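Clonetti Pour-Over Watering Jug, after one summer on the back porch
12/29/22

I bought the Clonetti in June, when the tomatoes were getting thirsty twice a day and my old tin can had finally rusted through at the seam. My sister swears by the Budico one, but I liked the look of this handle and the store had it on the shelf, so home it came with me!
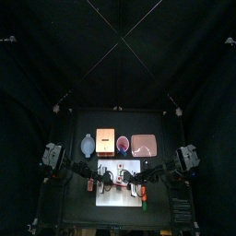
Watering pots is a job I love, and I'm fussy about what I do it with. A long spout is lovely for hanging baskets, but it drips down your sleeve and you can't fill it at a shallow kitchen sink (mine is very shallow). A plain household pitcher, like the pale blue plastic one at the far left of the row, has a short spout and an oval opening, and I've watered many a geranium with one just like that. The Clonetti sits somewhere between the two. It pours slowly, it tucks in nicely under the leaves, and the handle is wide enough for a gardening glove.

Now for my grumbles. The little rose that fits on the end clogs if you use rain barrel water, and I had to poke it clean with a darning needle most weekends. The lid is also a nuisance, and mine has lived in a drawer since the first week.

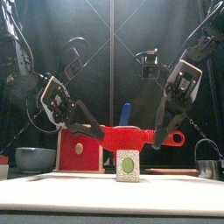

Malachy Buckley wrote to me that he soaks his rose overnight in vinegar and hasn't needed a needle all year, though he agrees the lid is hopeless. I tried the vinegar and it did help, so thank you, Malachy.

I'd buy it again for the porch. For the big beds out back I still drag out the hose.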